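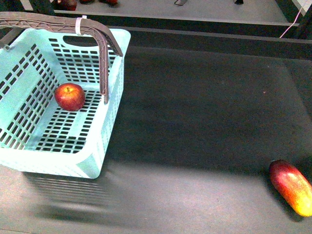 A plastic carrying basket in light mint blue, with a single red apple on the slotted floor.

Plastic carrying basket

The plastic carrying basket is a light, open-topped container with a handle that goes over the top, used for fruit, veg, pegs, bath things, toys and pretty much whatever needs moving from one room to another. I've written most of the entries in the household section of this site and this is the one I kept putting off, as I own far too many of them and knew I'd go on a bit.

Names
In shops you'll see it sold as a handy basket, a carry basket, a tidy or a caddy. My gran called hers the trug, which annoys gardeners (a proper trug is made of strips of wood and is a different shape altogether). Lorne Beaudoin, who looks after the garden pages here, has asked me to say that again, so: a trug is wooden. See his entry.

Shape and parts
Most are rectangular with rounded corners. Round ones exist, but they waste space on a shelf and I've never got on with them. The walls and floor are usually full of small holes or slots, which let air in and crumbs out, and the top edge is left solid so it doesn't dig into your fingers. Plenty of them have a long oval cutout near the rim as well, so you can slide the basket off a shelf without reaching for the main handle.

The handle is the bit that varies most. On the cheapest ones it's a thin strip that clips into the sides and pops out again the moment you load up with potatoes. Better ones have a wider handle with some pattern moulded into the top for grip, often in a different colour from the basket - grey or brown with a pastel body is a pairing I see all the time. A loose handle can be held with a zip tie if you've got one in the drawer, and I've kept a Jemum basket going that way for years.

Use with fruit
This is what I use mine for! Apples do nicely in a slotted basket, as the air gets underneath, though they'll bruise if you pile them deep or drop the basket down hard. I put a folded tea towel in the bottom. Pears the same. Soft fruit is hopeless, it pokes through the slots and you end up with raspberry all over the worktop. Toy fruit is fine, obviously, and small children seem to like a basket with a handle better than any toy box you can buy them.

Sizes
There isn't a standard that I know of. Gilang Harahap keeps the catalogue list for this site and has 1,167 household baskets in it, with sizes given by makers in whatever way they fancy. Skalley numbers theirs from one to 8, smallest to largest, and Pristovon just has small, medium and "family". Measure your shelf first, and remember to allow for the handle if it doesn't fold down.

Cleaning
Warm water, washing-up liquid and an old toothbrush for the slots. I wouldn't use the dishwasher unless the label says so - I warped a lovely Chong one and it has rocked on the table ever since.

See also: Trug; Peg bag; Fruit bowl; Colander

Last edited 23/02/2023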